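Home | Engines | Brakes | Wheels | Safety | Glossary

How Car Brakes Work

Print this page | E-mail this page

A moving car has energy. The name for it is kinetic energy. To stop the car, that energy has to go somewhere. Brakes turn it into heat.

Most cars have a disc brake at each front wheel. The disc is a flat ring of iron. It is bolted behind the wheel and turns with it. A clamp called a caliper fits over the edge of the disc. Inside the caliper are two brake pads, one on each side.

When the driver presses the pedal, a rod pushes a piston into a cylinder full of brake fluid. The fluid is a liquid, and liquids are very hard to squeeze into a smaller space. The push travels through thin pipes to every wheel. At the wheel it moves another piston, which presses the pads against the disc. 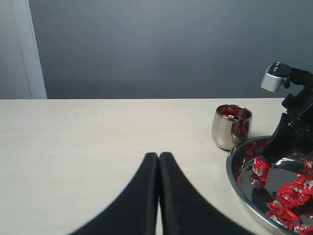
Page last changed: August

The rubbing between pad and disc is called friction. It slows the disc and heats it. After one gentle stop, a disc may reach 200 degrees Fahrenheit. Air flowing past the wheel carries the heat away.

Some cars have drum brakes at the back. A drum is a round metal shell. Curved parts called shoes push outward against the inside of it.

Speed matters more than most people expect. If a car goes twice as fast, it has four times the energy. Suppose a car needs 20 feet of braking to stop from a low speed. At double that speed, on the same road, it needs 80 feet.

Tires also do part of the work. The brakes slow the wheels, but only the tires touch the road. If a wheel stops turning while the car is still moving, the tire slides and the car is hard to steer. A system called ABS senses this. It lets go of the brake and presses it again many times a second.

Pads wear thinner with use. A mechanic measures them and puts in new ones when they are too thin.

Related pages
What Is a Gearbox?
Why Tires Have Grooves
The Bukholm Hill Test Track
How a Battery Starts an Engine
Brosthorpe Motor Museum: Young Visitors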